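Minutes of the shared room meeting, Hurnell building, second floor
2/17/21

Present: Fergus Rennie (minutes), Kirstin Ritchie (chair), two from the Forsberg side, one from Wevuvham who left after item 3.

**1. Minutes of the January meeting**

Accepted with one change. The January minutes say the room "is now in good order." I asked for "is said to be in good order," and after some back and forth that is what went in. Kirstin wants it noted that she thought the first version was fine.

**2. The table**

Kirstin reported that the black marble-effect table is working out well and that people like it. I asked which people. She said people in general. The case for it in January was that it would wipe down in a minute and never look dirty. I have my doubts about any glossy black top on that second point, and the Forsberg side backed me up, having had one in their own front office and gotten rid of it.

There was also the matter of what is allowed to live on it. The rule as agreed is that nothing stays on the table at the end of a session. Kirstin reads this as nothing large. I read it as nothing.

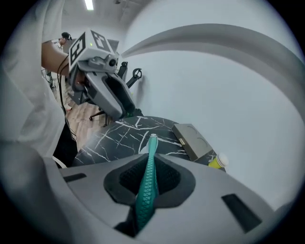
Fergus Rennie

My point to the meeting was the flat grey box and the little cup standing beside it at the right end. Kirstin's view is that a box with a lid on it is already put away. I don't accept this. By that reasoning we could cover the table in lidded boxes and call it clear. The cup is small, yellow-green in the lower half with a white rim, and it stands at the edge, where I would expect a cup to get knocked off sooner or later. Kirstin says it has never been knocked off. She could not say how she would know.

Agreed: cups go away from the edge. Not agreed: whether the box counts. Carried over to next time, again.

The black office chair came up briefly. Wevuvham would like a second one. No one objected, and no one offered to pay for it either.

**3. Cleaning supplies**

Faltent have quoted $134 for a cleaning kit, with a refill plan on top at $30 a month. Their letter says the kit is good for 500 wipe-downs. I asked how a figure like that is arrived at and whether it covers a table used by three outfits. Kirstin had asked them the same thing by phone and was told it was "based on normal use." I don't find that much of an answer and said so.

Wevuvham were in favor of the kit because it would save arguing over who buys what. The Forsberg side were against the refill plan but could live with the kit. I was against both until somebody shows me what is wrong with buying cloths at the store. We have a $20 limit on purchases without a vote, and I believe cloths can be had for less than that.

Decision: no refill plan. The kit to be looked at again if Faltent will put "normal use" in writing. Kirstin to write to them.

**4. Cloths and small tools**

This took longer than it should have. Kirstin proposed that mesh cloths be kept for the table and for nothing else, and that the brushes have their own place instead of being left wherever they were last put down.

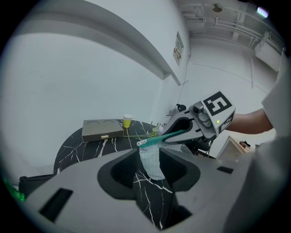 *Item 4: pale mesh cloth and the green brush-like tool, at the round table.*

I asked whether mesh is the right thing for a shiny surface at all. A soft flat cloth seems the safer bet to me, but I admitted I had not tried the two side by side. One of the Forsberg side thought mesh was fine so long as it is shaken out first. Kirstin offered to try both on the same patch of table and bring the result to the next meeting. I have asked that the patch be marked and that she not be the only person judging it. She took this better than I expected.

On where the green tool should be kept, the suggestions were a hook, a drawer and the grey box. The last of these was Kirstin's, and I noted that it would give the box a permanent reason to be on the table. She said that had not crossed her mind. A hook was agreed, place to be settled by whoever puts it up.

**5. Room log**

The log sheet on the door is being filled in, though I would not lean on it. Several entries say only "cleaned" with no initials. Kirstin thinks initials are a bit much for a room this size. Put to a vote and passed: initials from now on.

**6. Other business**

Forsberg asked if the heat could be left on later. Kirstin will ask the Hurnell office, who said no in January.

**To do**

- Kirstin: letter to Faltent, cloth trial, question about the heat
- Fergus: cloths, within the $20 limit, receipt to Kirstin
- Forsberg: hook
- Wevuvham: price for a second chair

Next meeting when the cloth trial is done.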